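Kenza Zaki
9th November

1/ Okay friends, the great sweater changeover has finally happened at our place, a good month later than I promised all of you in July, and I have thoughts (a lot of them, so get a drink).

2/ Everything gets folded on the bed. I tried the table for years and my back likes the table better, but on the bed you can lay a cardigan out full width, sleeves and all, and see what shape it's in before it goes anywhere.

3/ My rule for knits is that they never, ever go on hangers. I lost a lovely gray one to shoulder bumps and I still think about it! Fold the sleeves back, fold the sides in, then up from the hem in thirds, and stop there. If you roll a heavy knit it just turns into a sausage and takes up twice the shelf.

4/ Buttons first, always. Do up the top one, the middle one and the bottom one and the front stays put while you fold. Ulises Echeverri taught me that when we shared the apartment over the bakery, and he was right, as he was about most laundry things.

5/ The dark teal cardigan on the rose bedspread, which is my favorite thing to fold on, even if every bit of lint shows up on the white:
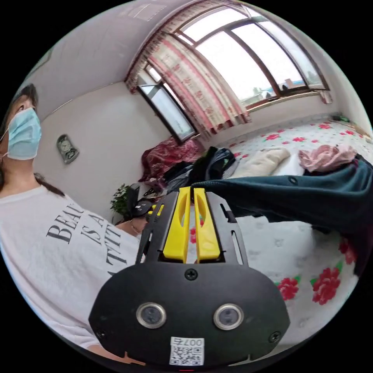
6/ Next up, the shelf. Heavy knits at the bottom, thin ones on top, folded edge facing out so you can pull one without the whole pile coming down on your head (ask me how I know).

7/ Several of you asked about moths. I use cedar blocks and sand them a little every fall so they smell like something again. Walter swears by lavender bags, and his closet does smell wonderful, so I may try a few this winter.

8/ And wear a mask if you're dusty-nosed like me! Wool fluff gets me sneezing before I've reached the second pile.

9/ Tomorrow is scarves. I own up to 12 and wear the same two, so if anybody local wants a nice warm one, send me a message before I fold them all back up again.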